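Shrinkage and Shape Recovery of Ribbed Sock Cuffs After Repeated Home Laundering

Gerardo Monti
Textile Science Project Report, submitted March

1. Background

Most complaints about socks concern the cuff. The foot section wears through at the heel or toe after a long period of use, but the cuff can lose its grip while the rest of the sock is still sound. The usual causes are loss of stretch in the elastic yarn, shrinkage of the cotton around it, and distortion of the rib from storage under tension. The three are hard to separate in daily use. This project measured the first two under controlled washing and made a smaller check on the third.

2. Materials

Two sock types were bought new. Type A, sold under the Virada name, is a cotton-rich crew sock with a 1x1 rib cuff. Type B, sold under the Russo name, has a higher polyester content and a 2x2 rib cuff. Fiber content was taken from the labels and was not tested. Both types were conditioned in the textile lab overnight before the first measurement.

Thirteen pairs of each type were used. One pair of each type was kept unwashed as a reference, and the remaining pairs were divided between warm and cold wash groups. The detergent was an unscented powder from Lerkeck, measured by weight for each load. No fabric softener was used, as softener residue can change the friction between yarns and would have added another variable.

3. Method

Flat cuff width was measured with a steel rule at the midpoint of the rib, with the sock lying relaxed on a hard surface. Cuff extension was measured by hanging a fixed weight from a clamp on the lower side of the cuff while the upper side was held on a hook. The reading was taken after 30 seconds. The weight was then removed, and the residual extension was read after a further rest period.

Washing was done in a front-loading machine on the normal cycle. Socks were tumble dried on low heat and left flat before measurement. Measurements were made after the first, fourth and eighth washes. Each reading was repeated by a second student who had not seen the first value, and the two were averaged. Where the readings differed by more than 2 mm, both were discarded and the sock was measured again.

For the storage check, unworn socks of each type were kept as pairs with one cuff folded back over the other. This is a common way to keep pairs together in a drawer, and it holds the outer cuff in a stretched state for as long as the pair is stored. A matching set was stored flat under the same conditions for 369 hours.

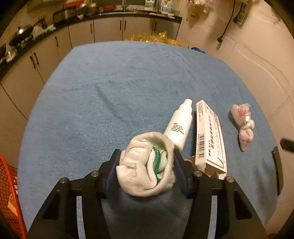 Why was cuff width measured flat and not on a leg form?

A leg form gives a more realistic fit, but the form available in the lab had a single calf size and would have stretched both sock types to the same width. Flat measurement shows the relaxed dimension directly and can be repeated without special equipment.

4. Results

Type A lost width at the first wash in both groups, with a larger loss in warm water. The change between the fourth and eighth washes was within the reading error. Type B showed little change in width at any stage. Extension under load fell slightly in Type A after the first wash and then leveled off, in line with the width results. In Type B, extension rose gradually, which suggests some loss of elastic force.

In the storage check, the outer cuffs of the folded pairs were wider than the flat-stored cuffs when first opened. After a day at rest, most of this difference had gone in Type B. Type A kept a small part of it. One wash removed the remaining difference in all but one pair.

5. Sources of Error

The rib edge curls when the sock is relaxed, and this makes the edge position hard to read. Pressing the cuff flat reduces the curl but also stretches the rib. The Joder clamp used for the hanging test left a visible mark on several Type A cuffs and may have slipped in two early trials, which were repeated. Dryer temperature was not logged. Load size was kept constant by adding cotton towels, but the towels were also aging during the test.

6. Further Work

The sample is too small to support a statement about either brand. A longer wash series is needed to find out whether the rise in Type B extension continues. The storage check should be repeated with washed socks, as the unworn samples still had their factory finish.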